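How to make a pretend cooking table with a felt mat and a real small saucepan

By Felicidad Evangelista

My niece wanted to cook at the same time as me, every evening, and the plastic play kitchen was too low for her already and also very loud. So I made her a cooking place on a normal table. It takes one evening if you have the felt at home. I have made it two times now, first in our old flat and then again after we moved to Janmont, and I write down the second way, which was better.

You do not need to be good at sewing. There is almost no sewing in it.

What you need

A table with a smooth top, which you can wipe.
One piece of thick felt for the mat. Mine is from the end of a roll, from the Lukoševičius fabric shop.
Thin yellow felt for the egg yolk, a small piece is enough.
A handful of soft toy filling.
One small light saucepan with a long handle.
Sharp fabric scissors, chalk, a ruler, pins, yellow thread and a needle.
A plate or a saucer to draw round the corners.

Choosing the saucepan

Use a real pan. The toy ones in sets are too shallow, and everything jumps out when the child stirs. But a real pan must be light. Mine weighs 417 grams on the kitchen scale, without lid, and a child of four can lift it with one hand. A heavy iron one is dangerous for the toes, please do not use it.

Look also at the handle. I like a long one with a hole at the end, so the pan can hang on a hook when the game is finished. Pull the handle and turn it a little before you buy or before you take an old pan out of the cupboard. If it moves at the place where it meets the pot, tighten it or choose another pan. Feel with your finger along the rim too, an old pan can have a sharp place where it was hit.

If the pan is nonstick and the coating comes off in flakes, do not give it to a child. Small scratches are not a problem for felt food, but flakes go into the felt and then into the mouth.

A pan which is used for play should stay for play. We had the same pan for both things in the beginning, and I found fluff in the porridge.

Cutting the mat

The mat makes the noise smaller and it shows the child where the cooking is. This second thing is more important than I thought. Without the mat the pan goes everywhere, also to the sofa.

Measure the table and decide how big the mat should be. Leave a free border of 13 cm on the left and on the right, this is the place for spoons and for bowls. From the back to the front the mat can take nearly the whole table. If it goes over the front edge, the child leans on it with the stomach and pulls everything down, so stop before the edge.

Lay the felt flat on the floor and leave it there overnight if it was rolled. Mark the rectangle with chalk and a ruler. Then put the saucer in each corner and draw round it, only the outside part. You want only a small curve. A sharp corner of felt begins to bend up after a few days, the round corner stays down much longer.

Cut slowly, with long movements of the scissors. Do not close the scissors to the end at each cut, it makes small teeth in the edge. If you make teeth in spite of this, you can trim them afterwards, the felt does not mind.

I chose the beige colour and I have mixed feelings about it. It is calm and the pan looks nice on it. But it shows marks quickly. Grey would be more practical, and dark blue would be the most practical of all, only then a dark pan is not easy to see for small children.

Keeping it in place

Thick felt is quite stable but on a very smooth table it can slide. Take the thin rubber net which is sold for under carpets and cut one piece a bit smaller than the mat. Put it between the table and the felt. No glue! I used double tape in the old flat and it took me a whole Wednesday evening to clean the table top again.

The edges of the mat may come up a little, and this is normal with thick felt. If they come up so much that a spoon catches under them, put heavy books on the edges for one night.

Making the yolk

Cut two circles from the thin yellow felt. I make them 6 cm across for a small pan. They do not have to be perfect, and I think they look more like an egg when they are slightly wrong.

Put the circles together and pin them. Sew round the outside with small stitches, the simple stitch that goes over the edge. When there is an opening left for one finger, push in the filling. Take less than you want to take! A yolk with too much filling becomes a ball and rolls away from the pan. It should be flat, with only a little softness when you press on it. Close the opening and make two knots.

If the child still puts things in the mouth, sew round a second time with double thread and check the seam every week. For a child under three I would not make small filled things at all.

The white of the egg is one single piece of white felt with a wavy edge, with no filling. You can sew the yolk to it, but we keep them separate. My niece wants to put the yolk in first, by itself, and then the white comes later on a plate. I told her once that this is not how eggs work and she was not interested.

Setting the table

Put the pan on the upper half of the mat, in the middle from left to right. The handle goes to the side where the cook is standing. In real cooking I teach the opposite, there the handle must be turned away from the edge so that nobody pulls it down, and I say this to the child every time we set the table. But here there is no heat, and small arms reach the pan much better this way. The handle should lie completely over the mat and not come out past the table edge.

Put the yellow piece into the pan to one side, so there is space for a spoon next to it. 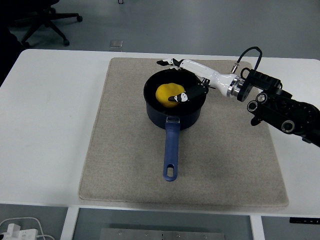
Dark saucepan on the beige mat, with the blue handle towards the near side of the table and the yellow piece inside.

The things for serving go on the free borders, and only a few at one time. If I put out all the felt food we have, she throws it together in the pan and goes away after two minutes. With one yolk and one spoon the game is longer. I can't explain it but it was the same with my neighbour's boys.

Good tools are a short wooden spoon and a flat silicone turner. A metal spoon is loud even with the felt underneath, and it scratches the inside of the pan. If you have a timer, give it also. Ours is a Vekden one with a big button and it is the most loved thing from the whole table — more than the pan, I am afraid.

The height of the table

For standing, the table top should come to the child's elbow or a little lower. Our table was too high by 18 cm, so we use a wide step with rubber feet. A chair is not good for standing, it tips when the child reaches to the far side. If you only have a normal dining table and no step, let the child sit, and move the pan nearer to the front of the mat.

Games we play on it

Stirring without touching the side of the pan. This is difficult and makes them very quiet.

Taking the yolk out with the turner and putting it on a plate without dropping it. When it is easy, the plate goes to the other border, and then the left hand must do it.

Restaurant. I order one egg. I get one egg. I order soup and I get the egg again.

Cleaning the mat

Dry dirt comes off with a clothes brush. Brush always in one direction, otherwise the surface becomes hairy. For crumbs I carry the mat to the balcony and shake it.

For a fresh spot use cold water and a drop of washing-up liquid on a cloth, and press, do not rub. Then press again with a dry towel. Grey smudges from the bottom of the pan are more stubborn. Wash the bottom of the pan before the first use, also if it looks clean, as old pans leave a dark shadow. Some of ours never went away and I stopped looking at them.

Do not put wool felt in the washing machine. Felt from synthetic fibre can maybe go in at thirty degrees, but ask in the shop. Dry it lying flat. If you hang it over a line it gets a fold in the middle, and the pan will stand crooked on the fold.

The yolk you can wash by hand in lukewarm water. Squeeze it in a towel and put it near the window. It needs longer to dry than you expect, two days for ours in May, and the filling smells if you put it in the box too early.

Putting away

Roll the mat, do not fold it. I roll it with the rubber net inside and close it with a wide ribbon. The pan hangs on its hook and the felt food lives in a cotton bag from Pruvov market, which hangs on the same hook. If the pan has its own place where the child can reach it, she puts it back herself on most evenings.

A question I had by email was if the mat can stay on the table while we eat. We tried it for a week. Tomato sauce does not come out of felt.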